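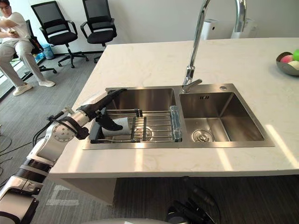
給湯コーナーの二槽シンク、片方が水切りラックに占領されています。正しい使い方を教えてください

カテゴリ:住まい・暮らし > キッチン・水まわり > 職場の給湯室
投稿日:2023年6月1日
投稿者:左の槽の民

小さな設計事務所に勤めています。去年の11月に今のオフィスへ移ったのですが、前の入居者が残していった給湯コーナーがやたらと立派です。白い大理石の天板にステンレスの二槽シンク、蛇口は背の高いグースネック。内見のとき所長が「ここだけホテルだな」と言い、それが入居の決め手になったと私は疑っています。執務スペースの空調は決め手にならなかったようで、夏が心配です。

で、本題です。二槽あるうちの左側に、ステンレスの水切りラックがはめ込んであります。槽のほぼ全部をふさぐサイズです。つまり二槽シンクと名乗っておきながら、洗えるのは右の一槽だけです。左は乾かす場所。そういうものだと言われればそれまでですが、毎日使っているうちにいくつか疑問が溜まってきたので、まとめて聞かせてください。

1.ラックは槽の中に置くのと、天板の上に置くのと、どちらが普通なのでしょうか。天板派の同僚は「せっかく二つあるのに」と言い、槽の中派の私は「せっかくの天板なのに」と言います。どちらも「せっかく」しか根拠がありません。

2.ラックの上に、洗い終わったのか、これから洗うのか判別できないものが置かれます。典型的なのが横倒しの白いカップと、透明なペットボトルです。カップが伏せてあれば「洗ってある」と信じられますし、上を向いていれば「これからだな」と察しがつきます。横倒しだけは読めません。私は毎回、匂いをかいでいます。三十代後半になってこういう暮らしをするとは思っていませんでした。

3.ペットボトルはそもそもラックに載せていいものですか。捨てる前にすすいで乾かしているのだと好意的に解釈していますが、丸一日たっても乾かし続けている場合、それはもう保管ではないかと思うのです。

4.右の槽の奥、シンクの縁に丸い小さな穴があります。洗剤ディスペンサー用の穴ではないかと所内では言われていますが、引っ越してきた時からただの穴です。ここから水が下に落ちたりしませんか。塞ぐなら何で塞ぐのがいいでしょうか。今のところ、見ないようにするという対策をとっています。

5.天板の手前側、日がよく当たるあたりに、光の角度によってぼんやりした輪のような跡が見えることがあります。拭いても変わりません。レモンを切ったのは私です。

予算は4千円くらいまでなら消耗品費で通ります。それを超えると所長の決裁が必要になり、所長は蛇口の形が気に入っているだけでシンクの運用には関心がありません。よろしくお願いします。

補足(同日):使っているのは5人です。食洗機はありません。ラックは前の入居者の置き土産なので、メーカーや型番はわかりません。

ベストアンサーに選ばれた回答
回答者:グレニス・グドール(Glenys Goodall)
自己紹介:日本在住が長くなりました。台所用品の店に勤めていたことがあります。

順番にいきますね。長くなります。

まず1。槽の中で正解です。正解というか、大理石の天板があるなら私は迷わず槽の中にします。天板に水切りを置くと、受け皿があってもどこかから必ず水が回ります。白い石は水染みが目立ちにくいと思われがちですが、受け皿の縁に沿って輪郭が残ると、どかした時にものすごく目立ちます。どかすまで気づかないので、気づいた時には立派な額縁ができています。

二槽の使い方は国や家によって違って、片方に洗剤の湯を張り、もう片方ですすぐ人もいます。5人の職場で、洗うものがほとんどカップなら、湯を張るほどの量は出ないでしょう。右で洗って左で乾かす。それで充分働いています。

ただし、ラックの下を見ていますか。ここが槽の中に置く場合の弱点で、上から見るとラックの棒しか目に入らないので、その下の底が掃除の対象から外れてしまうんです。お茶の色の水がぽたぽた落ちて、ゆっくり膜になっていきます。週に2回、ラックを丸ごと持ち上げて、底をスポンジでこすって流してください。ラックの枠の裏側と、棒が枠に入るところも忘れずに。歯ブラシでいいです。できれば新品でない歯ブラシで、そしてできれば誰かが今も使っている歯ブラシでないもので。(職場だと本当に事故が起きます)

底に白い粉っぽいものがついていたら水アカです。クエン酸を水に溶かしてキッチンペーパーに含ませ、しばらく貼ってから流します。ここで大事な注意ですが、クエン酸を天板に一滴も落とさないこと。石の上で混ぜない、石の上に容器を置かない。シンクの中で全部やってください。理由は5番と同じです。

2の横倒し問題。これは置き方の決まりを作るしかありません。「伏せたら洗い済み、それ以外は全部未洗い」。横倒しは未洗い扱いです。かわいそうですが洗い直します。二度洗われて困るカップはありません。この決まりの良いところは、貼り紙が一行で済むことです。職場の貼り紙は二行目から読まれません。

横倒しになるのは、ラックの棒の間隔がカップに合っていないせいかもしれません。棒が平行に並んでいるだけのタイプは、お皿やまな板を広げて置くのには良いのですが、取っ手のあるカップを伏せると棒の上で傾いて、そのうち転がります。つまり誰かはちゃんと伏せたのかもしれないのです。同僚を疑う前に、伏せた状態で天井から降ってくる地震のような衝撃(引き出しを閉める音など)に耐えるか、ご自分のカップで試してみてください。だめなら、珪藻土でない普通の布のふきんか、シリコンの穴あきマットを一枚ラックの左半分に敷くと落ち着きます。私の家ではTundomusの穴あきマットをハサミで切って使っています。予算内で足りるはずですが、値段はお店で確かめてください。

3。ペットボトルは載せて構いませんが、寝かせると乾きません。キャップを外して、口を下にして立てます。ラックに立てられないなら、軽く振って水を切ってそのまま分別箱へ。回収に出すのに、中がからからである必要はありません。丸一日置いてあるものについては、あなたの言うとおり保管です。終業時にラックの上に残っているボトルは捨てる、と先に宣言しておくと恨まれません。マイボトル代わりに使い回している人がいたら、その人が名乗り出ます。宣言した翌日くらいに。

4。穴は、洗剤ディスペンサーか浄水器の水栓のためのものが多いです。写真だと穴の縁までは見えないので、シンク下の扉を開けて、懐中電灯で裏から見上げてください。光が通るなら貫通していますから、水は落ちます。下の棚板が膨れていないかもついでに。貫通していたら、シンク用の穴キャップ(ホールカバー)を買います。買う前に穴の直径を測ること。裏からナットで締めるタイプが安心です。Latelのものを勤め先で扱っていて、地味ですが返品は少なかったです。置くだけの蓋はおすすめしません。三日で排水口に吸い込まれかけます。

せっかくなのでディスペンサーを付けてしまう手もあります。ボトルが天板から消えるので、気分はますますホテルです。でも5人で使うと、誰が補充するかという新しい議題が生まれます。キャップには補充がいりません。

5。レモンですね。正直でよろしい。大理石は酸で表面が溶けます。汚れがついたのではなくツヤが消えているので、いくら拭いても変わりません。浅ければ大理石用の研磨粉でぼかせることもありますが、自分でやると、輪だったものが広い曇りになることがあります。賃貸でしたら先に管理会社に言ってください。気が重いのはわかります。今後は、レモン、酢、ワイン、クエン酸、それから炭酸飲料の缶の底にも気をつけて。まな板を使ってください。

それと、右の端にある金属のボウルの中身が何かは存じませんが、石の上でボウルを引きずると傷になります。下にフェルトを敷くか、持ち上げて動かすこと。

以上です。決まりは「伏せたら洗い済み」の一つだけから始めるのがいいと思います。

質問者からのお礼コメント
ありがとうございます。昼休みにラックを持ち上げました。膜、ありました。お茶というより地層でした。
穴は貫通していて、下の棚板の角が少しふやけていました。ここの管轄だった「見ないようにする」対策は本日をもって終了します。カップは私のもので試したところ、ラックの上で手を離して数秒で倒れました。この半年、隣の席の人を心の中で責めていたので、明日お菓子を持っていきます。理由は言いません。

その他の回答
回答者:ダレン・グリーンウッド(Darren Greenwood)

うちの職場も二槽で、最初の頃は同じことでもめました。結論から言うとラックを捨てました。

ラックがあると人は載せます。載せる場所がなければ、洗って拭いてしまうしかない。理屈は完璧でした。実際どうなったかというと、全員が天板にキッチンペーパーを敷いてその上に載せるようになりました。ペーパーの消費が月に40ロールになり、総務からメールが来ました。今はまたラックがあります。前のより大きいです。

なので質問1については、ラックを置いておくべきだと思います。経験者として。

買い替えるならErkentの伸縮式が槽の縁に渡せるので、下に空間ができて手を突っ込んで洗えます。ただ、伸ばした長さが槽の幅にちょうど合わないと、皿を載せた時に片側だけ落ちます。うちは一度落ちました。皿は無事でした。コーヒーサーバーは無事ではありませんでした。縁が平らなシンクなら滑りにくいとは思いますが、測ってから買ってください。うちは測りませんでした。

横倒しのカップは、持ち主の机に置いておくのが早いです。未洗いのまま。

(この回答へのコメント)
左の槽の民:持ち主が所長だった場合はどうすればいいですか。
ダレン・グリーンウッド:洗ってから置いてください。

その他の回答
回答者:ステンレスは友達

大理石じゃなくてクオーツとか人工石の可能性ないですか? 最近のオフィスはだいたいそれですよ。人工石ならレモンくらいでは跡はつきにくいので、輪はただの水アカかも。メラミンスポンジで強めにこすれば落ちます。

あとシンクはKerekesのクリーナーで磨くと鏡みたいになります。右の槽だけでもやってみて。左もやりたくなります。

(この回答へのコメント)
グレニス・グドール:石の種類がわからないうちにメラミンで強くこするのはやめてください。本物の大理石だったら曇りが広がりますし、人工石でもツヤが変わることがあります。
左の槽の民:入居時の設備表を見たら「天然大理石」とありました。こすっていません。まだ。
ステンレスは友達:すみません、天然なら忘れてください。クリーナーは本当にいいです。
左の槽の民:クリーナーは穴のキャップと一緒に申請しました。決裁の途中で所長が「うちのシンク、穴なんかあった?」と見に来て、しばらく蛇口を眺めて帰っていきました。

この質問は解決済みです。新しい回答は受け付けていません。

関連する質問
・グースネックの蛇口で水はねがひどい。シンクが浅いのか、私の勢いなのか
・排水口の目皿、会社だと誰が洗うことになっていますか
・給湯室の貼り紙が敬語になりすぎて意味がわかりません
・天然石の天板にコースターを敷くと貧乏くさいと言われた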